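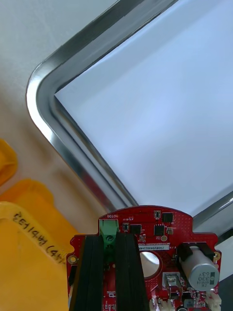

Circuit board and lined metal tray, Oltville

Progress report to the Jernidach Fund, September 30, 2019

The evening repair course at Oltville has now completed its first term. Attendance held steady and all five tutors have agreed to return. Spending on room hire was within the agreed budget.

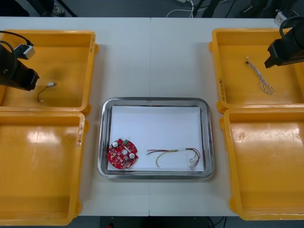

Enrolment for the second term opened this month, and around 200 enquiries have been received. Zhenhua Hou has revised the course handbook. The bus fare scheme remains delayed pending a reply from Potgieter.

Milagros Benavides
Course Manager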